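How to Sit Through a Robot Demo Without Being Sold To

I went to the Kanditley open day in October expecting a pitch, and got one. There was coffee, a lanyard, and a large screen where a two-armed robot from Hikier picked up painted eggs on a simulated lawn. People clapped. I kept my hands on my notebook, and these steps are what I would tell anyone going to the next one at Testholm.

1. Ask what you are looking at

The egg task was a simulation. The presenter said so once, quickly, on the way to the next slide, and half the row behind me missed it. Ask out loud whether the robot on the screen is running on physics software or whether you are seeing a recording of hardware. Then ask whether the same control program has ever run on a real arm. At Kanditley the answer was "that's on the roadmap."

2. Get the number behind the number

The slide said 1,444 attempts. Fine, but attempts at what? Before you write a figure down, find out these things:

- what counts as a success (egg lifted, egg in the basket, egg let go of cleanly)
- whether the starting positions changed between runs
- who or what decided when to stop a run

I got an answer to the first and a promise of an email for the rest. No email yet.

3. Watch the placing, not the picking

Most presenters talk through the grab and go quiet for the release. The release is where I would look. With the egg task, the right gripper has to get down inside a deep basket with an uneven, twiggy rim while still holding on to a painted egg. Keep an eye on the wrist as it clears the rim, and on what the fingers do once they are inside. Keep an eye on the idle arm too. If one arm does all the work, ask what the second one is for.

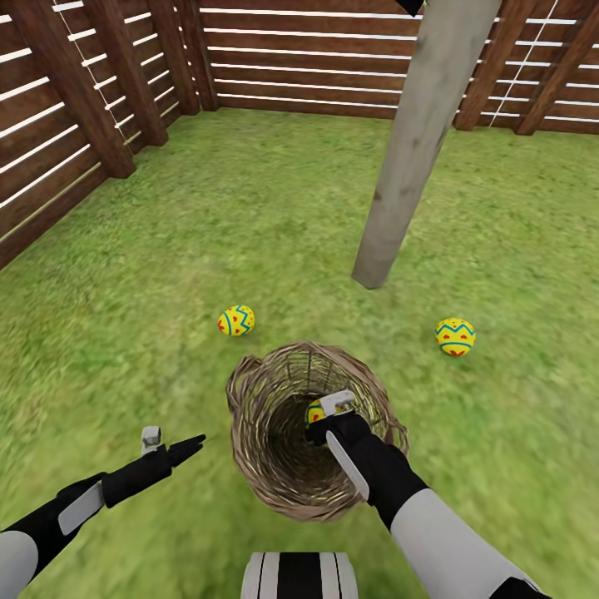 4. Ask them to change something

Pick a small change and be polite about it. I asked for the basket to be moved to the far side of the lawn. That took 30 minutes, most of it spent in a settings menu, and the run we finally saw was a different saved one. You learn more from that half hour than from the slides. Other requests worth trying:

- turn the basket so a handle faces the robot
- use a bigger egg
- start again without resetting the arms

5. Ask about breakage

A simulated shell cracks only if somebody wrote that in. I asked how much squeeze the program allows and was told the eggs were "treated as rigid." In that case the demo says very little about handling eggs. It may still say something about reaching and placing, and I will give them that.

6. Compare notes before you leave

There were 2 sessions, and the Queiroz people had been in the morning one. They saw a smoother run and no questions from the floor. Go to the later session if you can. The staff are tired by then and the answers get shorter and better.

Would I go again? Probably, for the lawn demo on real hardware. Until then my notes say "nice rendering" with a question mark.

13 comments | Share this page

Contact | Copyright, all rights reserved | Back to top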